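Home office and workshop tips: keeping your website files in order

By Corina Imhof, last changed 28/02/2025

These tips are for people who run a small website from the kitchen table or from a corner of the workshop, as I do. My site is for the repair evenings in Lalla and it has grown slowly over the years. I made most of the mistakes myself, so you can take the advice with some trust.

Before you change anything, make a copy

Make a folder on your own computer and download the whole site into it. Give the folder a name with the month in it, for example "site-april". Please do not call it "new" or "final". I once had a folder "final" and inside of it another folder "final", and I needed one whole evening to find out which of them was on the server.

Keep 2 copies in different places. One can stay on the computer and the other should be on a stick or an external disk which you take out of the socket afterwards. A disk that is always plugged in can be damaged together with the computer.

Write the login on paper

I know that many people will not agree with me. But the login for the hosting is needed perhaps once in a year, and then it is needed quickly. I write the name of the host, the user name and the place of the password (not the password itself) on a card, and the card lives in the drawer with the guarantee papers. Emmett Thibodeaux keeps his in the recipe box, under "S" for server.
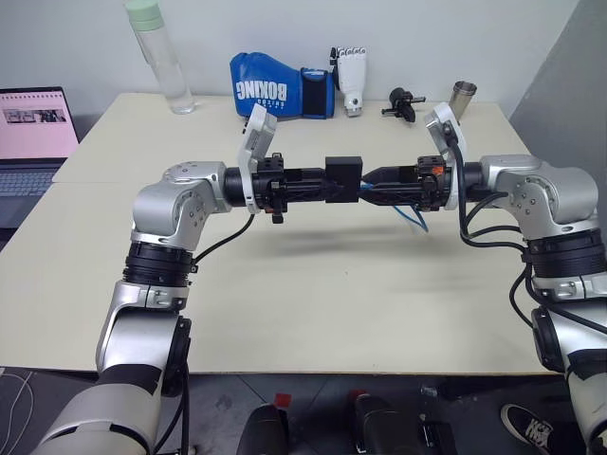
The card should also say when the domain name must be paid again. If the reminder goes to an old e-mail address you will not see it, and after some weeks your site is gone from the internet. Check today which address is written in your account. It takes a few minutes.

File names

Use small letters only. On your own computer "Kettle.jpg" and "kettle.jpg" are often the same thing, but on most servers they are two different files, and visitors will get an empty place where the picture should be.

Do not put spaces in names. Use a short line between the words, like this: spring-cleaning-times.html. Letters with accents are also better avoided. They can work, but when you move to another host they sometimes change into strange signs.

Make the pictures smaller before you upload them

A photo from a modern telephone can be more than 3,000 points wide. No reader of a small page needs this. Make a smaller copy for the site and keep the large one at home. Be careful with "Save" and "Save as" – I have overwritten good originals in this way, and they do not come back.

When I started with this, our page of opening hours had 11 large photos on it. Roscoe Yazzie lives outside the town with a slow line, and he told me that he made tea while the page was loading. With the small copies he can read it directly.

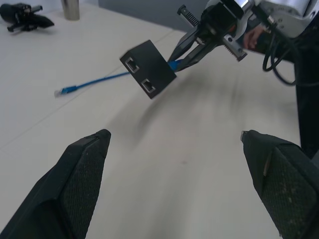 Uploading

Upload the pictures first and the page last. If you do it in the other order, somebody may visit in between and see a page with holes.

When the upload stops in the middle, do not start everything again at once. Look at the list of files on the server and compare the sizes with your own. A file with size zero must be sent again, the others are usually fine.

After the upload open your page in a private window of the browser. The normal window likes to show you the old version which it has saved, and you will think that nothing was changed. I have corrected the same spelling mistake three times because of this.

Clean up, but slowly

Old files on the server do not cost much, but they make confusion. Old test pages can also be found by search engines, and then people ring you about a course that was finished long ago. I move files first into a folder called "out" on my own computer, and after that I delete them from the server. If there is no complaint in a month, I empty the folder.

Please leave alone all files whose name starts with a dot, except if you know well what they do. One of them often controls the forwarding of addresses, and without it half of the links can stop.

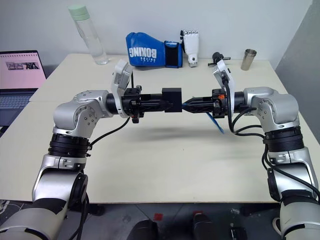
Two arms over a pale tabletop, a gripper on the left one.

Working together on one site

If 2 persons have the login, agree who is changing what. Darnell Tillman and I use a simple text file with the name of the page and our initials. Whoever is working on a page writes it there, and takes it out again when the upload is done. When you forget to take it out, the other person must telephone, so keep the number in the same file.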